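Budget pince : on refait les comptes (encore)
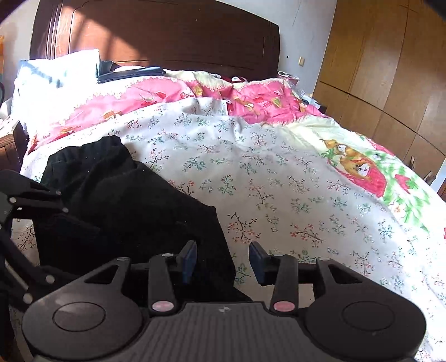
La pince à doigts noirs face à un tricot noir, sur la couette à fleurs.

Bon, je vous avais promis un billet sur les sous, le voilà. Ceux qui suivent depuis août savent que je voulais tout boucler avec une enveloppe de 829 euros, pince, électronique et pièces de rechange comprises. J'ai tenu jusqu'à la page « frais de port » de chez Drevitz, c'est dire.

Je reprends dans l'ordre. La pince à main, je la garde, ça c'est réglé ! Elle a deux doigts avec des patins bleu foncé au bout, et c'est là que tout se joue quand on s'attaque au linge. Un tricot roulé en boule, c'est mou, ça se plie n'importe comment, et il faut le prendre sans embarquer la couette avec. J'ai donc mis une ligne « patins » dans mon tableau, 50 euros pour l'année, et Kai-wen Lui m'a tout de suite écrit que j'étais radin. Il a sans doute raison, il passe ses soirées à plier des torchons avec la sienne.

Le gros morceau, c'est le bras. J'hésite entre deux devis :

Trotollow, 772 euros, alimentation fournie, livraison en trois semaines.
Ojala, 419 euros, mais sans alimentation, sans câbles, et avec une notice que je n'ai trouvée qu'en finnois (j'ai essayé, je vous jure).

Sur le papier Ojala gagne haut la main. Sauf que quand j'ajoute l'alimentation, les câbles, la fixation et le temps que je vais passer à jurer dessus, l'écart fond drôlement. Et puis avec Trotollow il ne me reste presque rien pour le reste, 57 euros tout pile, donc les patins et un paquet de vis. Adieu la petite caisse de transport Vasus que je lorgnais depuis des mois !

Du coup je pense faire en deux temps. D'abord je continue à la main, sur le lit, avec des vêtements ordinaires : les noirs en maille, les chemises, les chaussettes si j'ai le courage. Ça ne coûte rien et je saurai mieux quelle charge le bras doit porter. Ensuite seulement je commande. Kai-wen me propose de prendre les deux bras ensemble pour partager le port, il faut juste qu'on se mette d'accord sur le modèle et là, ce n'est pas gagné.

Si quelqu'un parmi vous a déjà monté un Ojala, dites-moi en commentaire quelle alimentation vous avez prise et combien vous l'avez payée, port compris. Je laisse le tableau ouvert jusqu'à la fin du mois.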